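Chapter 8
Bins, Trays and Totes: Holding Small Loose Parts

After reading this chapter you should be able to name the main parts of an open bin, choose a wall angle for a given kind of part, and judge when a worn bin should be taken out of use.

8.1 Why the shape of the container matters

Chapter 7 dealt with parts that arrive in order: on reels, in tubes, or in molded trays with one pocket per part. Most small goods do not arrive that way. They are tipped into an open container and lie as they fall. The container then decides how far they spread, where they come to rest, and how much room is left around them for a hand or a tool.

An open bin has four features that concern us. The rim is the flat or rolled edge at the top. The walls run from the rim to the floor. The floor is the surface on which the parts rest. The corner is the line where two walls meet, and its lower end — the pocket — is where small parts are most often lost.

8.2 Straight and sloped walls

A straight-walled bin holds the most for its footprint and stacks without waste. Its fault is the dead strip along the foot of each wall. A part lying flat against the wall can be reached from one side only, and in a deep bin the wall itself blocks an approach at an angle.

A sloped wall gives up volume to remove the dead strip. Parts tend to slide down toward the floor, and the approach stays open on all sides. In the Odine line at Toledo, which is used as a worked case in this chapter, straight totes were replaced in June by shallow sloped trays. The new trays held nearly 80 parts where the old ones had held more, and the number left behind at the end of a shift fell from 27 to 2.

Shallow gray bins with sloped walls and a few small objects on the floor:

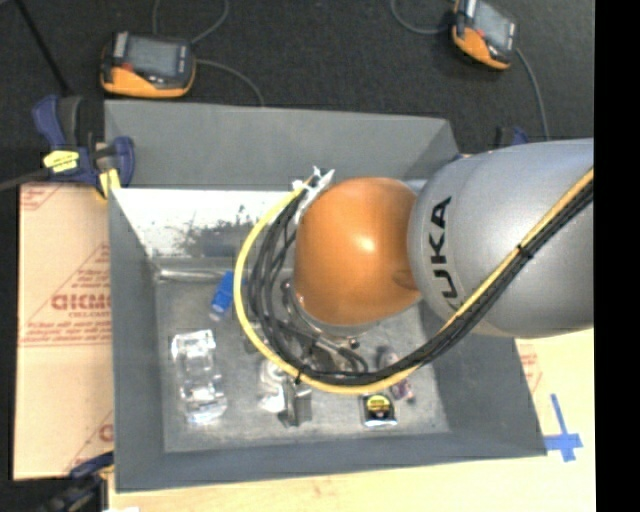
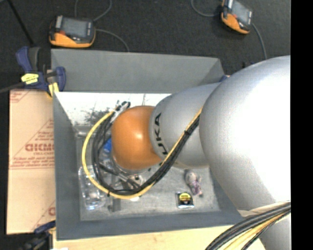
8.3 Friction and surface wear

The wall angle needed depends on the friction between part and wall. A smooth molded part will slide on a gentle slope; a rubber part may stay where it lands on a steep one. Tables of friction values are given for clean surfaces and should be treated as a starting point only. Dust, oil and scratches all change the figure, and seldom evenly over the whole wall.

The Jarkuma test, described in Section 8.5, measures the angle at which a single part begins to move. The Bridau test uses a full load and gives a higher angle — parts in a heap support one another. Use the second value when the bin will be filled above the foot of the slope.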